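Gustimdale Games Table: progress report to the Azevedo Fund
2024-02-23

The grant of $3,000 has been applied to magnetic chess sets, table coverings and storage trays for the Ukari centre. Enrolment stands at 22, and 14 sessions have been held to date. Each game begins from a fully set board on a patterned cloth.
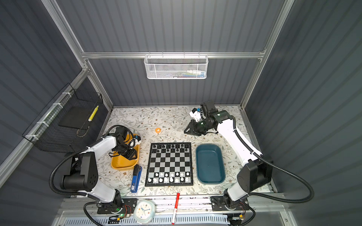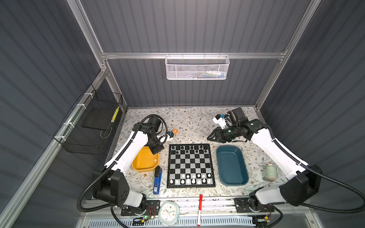
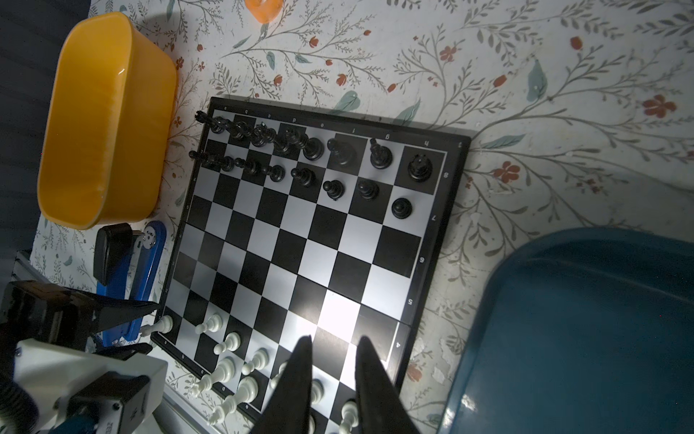

Plesico replied to the draft that the magnetic boards were worth the extra cost, and asked that the next order include clocks, as games are running past the 90 minutes booked. A revised budget will be submitted in June.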